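Trurden to Open Order Books for Julance Estate in July

Company confirms two engine choices and a limited first allocation

3/10/24

Trurden has confirmed that the Julance, its new midsize estate car, will go on sale in July, with order books opening at all company showrooms on the first business day of the month. The announcement was made at the company's annual dealer meeting in Pravine.

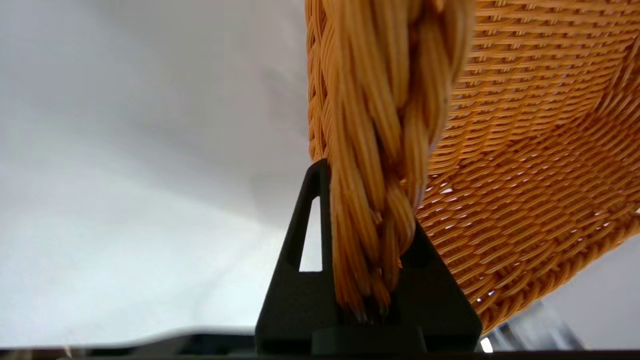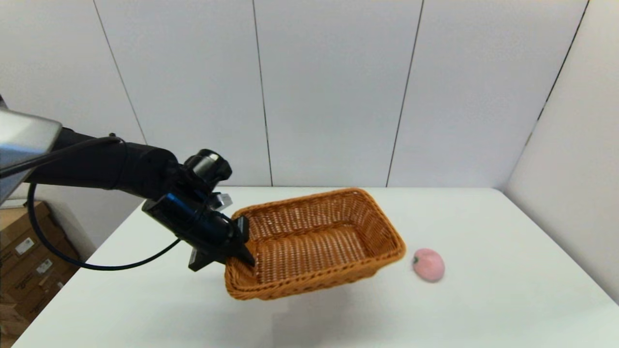 The first allocation will be limited to 700 vehicles. Of these, 40 will be finished as a launch edition, with a two-tone roof, heated rear seats and a numbered plate on the center console. The launch edition will be offered only to customers who already own a Trurden vehicle, and applications will be handled in the order in which they are received.

"The Julance replaces a car that many of our customers have kept for a long time," said Dušan Leka, managing director of Trurden. "We have taken care to keep the qualities they asked us to keep, including the low loading height and the full-size spare wheel."

Two versions will be available at launch. The standard model uses a gasoline engine with a six-speed manual transmission and front-wheel drive. A hybrid version, with an automatic transmission and all-wheel drive, will be built in smaller numbers during the first months of production. The company stated that it does not plan a diesel version.

Trurden lists the cargo capacity of the standard model at 1255 liters with the rear seats folded. The hybrid gives up part of that space to its battery, and its final figure will be published when testing for road approval has been completed. Both versions share the same suspension layout, which was developed with the engineering firm Bošković and tuned for unpaved and poorly surfaced roads.

Unnur Kárason, head of vehicle development, said that the test program had covered mountain roads, city traffic and extended highway driving. Prototype cars were also used for towing trials during the winter. Changes made after those trials include a stronger rear crossmember, a revised cooling fan and a wider setting range for the driver's seat.

Prices have not been announced. Faizal Pattinasarany, who is responsible for sales, told dealers that a full price list would be issued before order books open. A refundable deposit will be required to reserve a vehicle, and customers will be able to change color and trim until their car is assigned a production date.

The company has received over 1000 requests for information on the new model through its showrooms. Registering interest does not create an obligation to buy and does not reserve a place in the first allocation.

All versions will carry a five-year warranty. Service plans may be purchased with the vehicle or added within the first year of ownership.

Demonstration cars will be supplied to the larger showrooms first. Customers who wish to arrange a test drive should contact their local dealer.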